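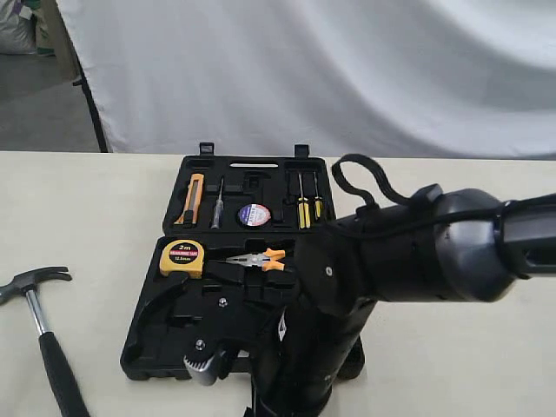
Repacking the black case

The tool case has lived in the hall closet since the move from Skoltville, and by September it had stopped closing without a shove. Molded cases fail this way. Each recess is cut for one item in one orientation, and as soon as a single tool goes back turned end for end, the lid rides up on it and the latches no longer reach. I took everything out, cleaned it, and put it back with some attention. The job took 72 minutes, and more than half of that was cleaning.

What goes in the lid

The lid is the shallow half, so it gets the slim tools. The orange utility knife sits at the left, on the diagonal. It has to go in with the blade fully retracted. With the slider even one notch forward the knife is too long for its recess and will bow the plastic when the case is shut. I checked this by doing it wrong once.

Next to the knife is the voltage tester, the screwdriver kind with the translucent gray body. I store it with the tip up. Mine gets used to confirm a reading I already have from a proper meter, and for very little else. Sabine Ruppert, who rewired the flat below ours, considers these testers unfit for any purpose and has told me so twice. I keep it because the recess is there and because the blade fits small terminal screws.

The roll of electrical tape goes in the middle. Tape is the item most likely to cause trouble in a closed case. The edge of the roll picks up grit, and in a warm closet the adhesive creeps out at the sides and glues the roll to whatever it touches. I wiped the recess with isopropyl alcohol, let it dry, and folded the loose end of the tape under itself by a finger's width so it can be found again.

The two screwdrivers with the yellow and black handles are on the right, shafts up, the longer one on the left. They will go in the other way around, but then the longer shaft presses on the molding and works loose when the case is carried.

The empty recesses

Several places in the lid have nothing in them, including a square one between the tester and the tape. I no longer remember what came in it. Over the years I have tried a box of fuses (too tall), a folded rag (works its way out) and a small tin of picture hooks (rattles). My current position is that an empty recess does no harm. Anything that does not match the molding will end up loose among the tools by the time the case gets to where it is going.

The base

The tape measure goes in the upper left corner of the base. It is a 2 m tape, 12.5 mm wide, in a yellow housing. Two meters is short for room work and adequate for shelves, cabinets and appliances. A blade this narrow will not stand out far without support before it buckles, so for anything over arm's length I hook the end or get someone to hold it.

I compared it against the steel rule on my desk. At 20 cm I could see no difference, once I had allowed for the play in the end hook. That play is deliberate: the hook slides by its own thickness so that inside and outside measurements both come out right. Hélder Caldeira once fixed his with a drop of glue because he took it for wear, and then built a bookcase with it. The bookcase is in use, with a shim.

Cleaning

Warm water and dish soap on a cloth for the case, never poured in. Water gets into the hinge line and stays there. A dry toothbrush does the corners of the recesses. For the metal parts I used a cloth with a little light machine oil, then a clean cloth to take off nearly all of it. Oil left in the molding collects dust and ends up on the handles.

The label

There is a narrow white strip under the rim of the lid which I had never used. I considered writing the contents on it, but it is too narrow for a list. It will get the date of the last check in pencil, which can be rubbed out and replaced.

The check itself is scheduled for every 6 months. Case open flat on the table, each tool out and back in, both latches closed with one finger. If a latch needs more than that, something is in the wrong way around, and in my experience it is usually the knife.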